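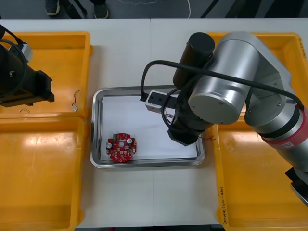 Reading time: 4 minutes

Havville Bedside Clock, Model 2

A clock for people who already own a phone and would like to stop sleeping next to it.

The Havville tells the time. It wakes you up once a day, at a time you choose, with a sound. If you were hoping for the weather, your heart rate or a selection of rainforests, we can recommend several other companies, all of them doing better than we are.

Model 1 had a snooze button. We received 2,671 warranty cards for Model 1, with a box at the bottom marked "Comments," and a great many of you used that box to describe your relationship with the snooze button in terms usually kept for a former landlord. Model 2 has a snooze button too, but it works once. Press it and you get 13 minutes. Press it again and the alarm keeps going, as it should, because you are late.

Zane Lill, who designed both models, wanted to call this feature "Resolve." She was talked out of it over lunch.

The display

Four digits and a colon. The colon doesn't blink. Rūta Petrauskas tested a blinking one at home through most of April and asked us to put in writing that she would leave if it shipped.

Brightness is set with a wheel on the left side. At the top end you can read a paperback by it, though the colors on the cover will look wrong. At the low end you may think the clock has died. Give your eyes a minute before writing to us. There is no automatic dimming. We tried a light sensor and it could not tell sunrise from a passing car, so everyone on a busy street got a small private dawn several times a night.

The sound

Choose from two: Bell and Other Bell. Bell is a soft strike that gets louder. Other Bell starts where Bell leaves off and is meant for heavy sleepers, teenagers and anyone with a flight. Thanasis Kyriakidis recorded both in the stairwell of our building in Drekville, which has better acoustics than heating. If you listen closely to Other Bell, near the end, there is a door closing. We left it in. Some owners say that's the part that gets them up.

The volume can't be set to zero. People have asked.
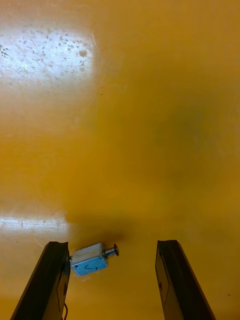 Setting it

Turn the large knob on the back to set the time. Turn the small knob to set the alarm. Pull the small knob out to turn the alarm on and push it in to turn it off, and when it's on, a dot appears to the right of the digits. That is the whole manual, although we print a longer one for the import people.

Daylight saving time is your problem. We looked into making it ours, and the Takagi timing module can certainly be taught the rules, but the rules keep changing and the clock has no way of hearing about it. So, twice a year, turn the large knob.

Power

It plugs into the wall. The cord is eight feet long, a foot and a half longer than Model 1's, and the single most praised improvement in the history of the company. A backup battery keeps time through an outage with the display off, and the alarm will still sound. The battery goes in a drawer on the underside that needs a coin to open. Any coin will do. Arif Harahap in support would like it known that a butter knife will also do, but that he has seen the results.

What's in the box

The clock, the cord, one backup battery, a warranty card (with a Comments box, slightly smaller this time) and a felt pad for people with nice nightstands.

Finishes

Oatmeal, Slate and Brick. Brick is the one in the Atudmont Hotel rooms, if that's how you found us. Please stop trying to buy theirs.

Details

Width: 7 inches
Height: 3 inches
Depth: 4 inches, knobs included
Cord: 8 feet, fixed
Alarms: one
Snooze: one
Apps: none
Price: $100, shipping included in the lower 48

Warranty and repair

Two years, parts and labor. After that we'll still fix it, and we'll tell you what it costs before we open it up. Knobs, feet and battery drawers are sold separately on the parts page at prices Aivar Rebane describes as embarrassing, by which he means low. He does the accounts.

Returns are accepted within 100 days. You'll need the box, so don't let the cat have it.

Common questions we get by email

Can I set a different alarm for weekends? You can push in the small knob and sleep.

Will it work in Europe? The clock will. The plug won't, and we don't sell an adapter.

Does it tick? No. A few customers miss this in a bedside clock, and we've suggested they put a cheap wall clock in the next room with the door open.

Is Model 1 still available? There are a few Slate ones on the seconds shelf in Drekville. Bring cash and be firm with yourself about the snooze.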